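3.2 Worktop materials and the habit of wiping down

We turn now to what was, for us, the most enjoyable part of the study, and the part our respondents plainly liked talking about most: the surfaces on which they prepare their food. Readers will recall from Section 2 that 400 households in the towns of Marchand and Koreck were sent the long form of the questionnaire, and that 189 of them were kind enough to send it back with the worktop pages filled in. A further 132 agreed to keep a kitchen diary through the month of March. Those diaries gave us 1,335 separate entries in which somebody wiped, scrubbed, rinsed or otherwise attended to a counter, and a good many more in which somebody wrote down that they had meant to.

The first thing to say is that people do not clean all surfaces alike, even when they tell us that they do. On the questionnaire, owners of stone, wood and laminate worktops gave much the same answers about how often they wiped down. In the diaries the three groups drift apart. Wood owners wiped after nearly every meal and often mentioned water rings. Laminate owners wiped when there was something to wipe. Stone owners were the hardest to sum up, and we spent many pleasant evenings going back and forth over their entries (the coding scheme was revised twice on their account, and the earlier versions are kept with the project papers at Wornusa).

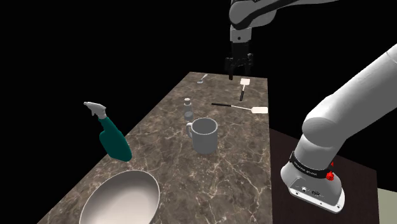 Figure 4. Dark veined marble countertop with an upright spatula. Computer rendering.

Color seems to matter a great deal, and more than we had expected when we drew up the questions. Households with pale counters wrote about stains, and households with dark counters wrote about crumbs, flour and streaks left by the cloth. Patterned stone is another matter again. On a slab like the one in Figure 4, where thin pale veins branch across a dark brown-gray ground, a dusting of flour has plenty of company, and several diarists with veined counters told us quite cheerfully that they found spills with the palm of the hand before they found them by eye. One wrote that she had scrubbed at the same vein on and off for the better part of a year after moving in. We have grown very fond of that entry.

We also asked what people wiped with. Most used a damp cloth and nothing else on ordinary days, and kept a bottle of something stronger under the sink for weekends and visitors. Stone owners were more cautious here, and many had been warned off vinegar and lemon by whoever fitted the counter. Whether they followed the advice is less clear. Two of the diaries from Koreck record the warning and the vinegar on the same page.

A word on the Solix pilot, which used a shorter diary with tick boxes in place of free writing. The pilot households reported more cleaning overall, and we suspect the boxes invited it, as an empty box tends to do. For this reason the pilot figures are left out of the comparisons in Table 3, although we return to them briefly in Section 5 when we consider how the wording of the diary may have shaped what people chose to put in it.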